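Sorting the coupon drawer (and everything under it)

14 Apr 2020

So I finally did the drawer. You know the one. Ours is in the kitchen, left of the stove, and it has been eating paper for as long as we've lived in this house. I pulled the whole thing out, dumped it on the floor and sat down next to it with a cup of coffee and zero plan.

The coupons came out first. I used to be such a coupon person! I had a little folder with tabs and everything, and every Sunday I'd go through the Plovier flyer before I'd even had breakfast. Then I switched to doing most of my shopping at Landeg, where the prices are lower to start with, and the folder just kind of moved into the drawer and never came back out. Almost everything in there had expired. I did find one good one for dish soap, so that's on the fridge now.

Under the coupons were receipts, and wow, so many receipts. I kept the one for the washing machine (372 dollars, on sale, still proud of that) and the ones for the roof. The rest went. Anything with an account number on it gets cut up or torn up at my house, and I know there are machines for that, but I had a Drestard shredder once and it jammed every single time I fed it more than two sheets.

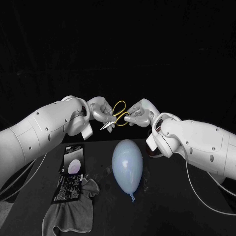
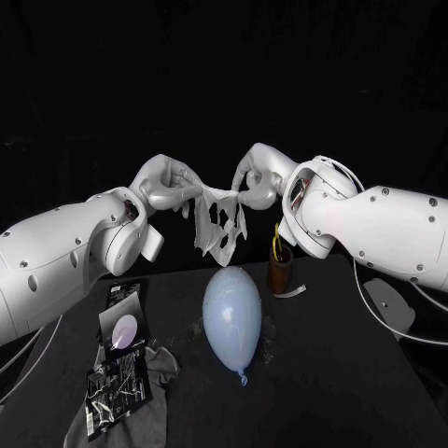

Scissors up top, torn paper underneath.

By lunch I had 6 piles and a very confused cat. The pile I liked best was recipes, mostly ones I clipped out of magazines and never made. I'm giving myself the rest of the month to try the lemon bars and the bean soup, and whatever I don't cook by then gets tossed (we'll see).

The other nice surprise was a jigsaw puzzle leaflet from Wosura, the kind you mail in to get a replacement piece. I have the puzzle it goes with! It's 1000 pieces, a harbor with way too much sky, and we did it back in March with one gap right in the middle of a sail. The form is filled out and by the front door.

The drawer itself now holds tape, stamps, birthday candles and the takeout menus. I wiped it down and put in some leftover shelf liner with lemons on it. Next up is the hall closet, but I'm going to need a bigger coffee for that one.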